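Learning to Grasp Small Blocks from a Wrist Camera
Leonora Pascual and Jenő Szekeres, Robotics Project Course, Clundale

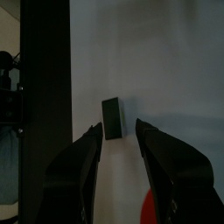

Figure 1. Wrist camera view of a dark block, with both gripper fingers open.

1. Task
The arm has to pick up one small block using only the wrist camera. We wanted to know how much a learned policy suffers when the block is close in color to the gripper. In Figure 1 both are nearly black, and the pale wall behind gives most of the contrast.

2. Method
We recorded 268 demonstrations by teleoperation and trained a small convolutional policy, which we call Mangubat, on 12 of every 13 of them. The rest were kept for validation. The baseline was Barnance, the scripted grasp routine from last year's course. Each method got 30 trials with the same set of start poses.

3. Results
Mangubat completed 23 grasps and Barnance 14. Most of our failures were early closes — the fingers shut before the block was between them. Adding random brightness changes during training fixed two of the start poses that had failed every time, but made one other pose worse.

4. Limits
All trials used one room and one block. Lighting was dim and we did not measure it. Jenő ran the baseline in February and Leonora ran the policy later, so the camera mount may have shifted slightly between the two sets.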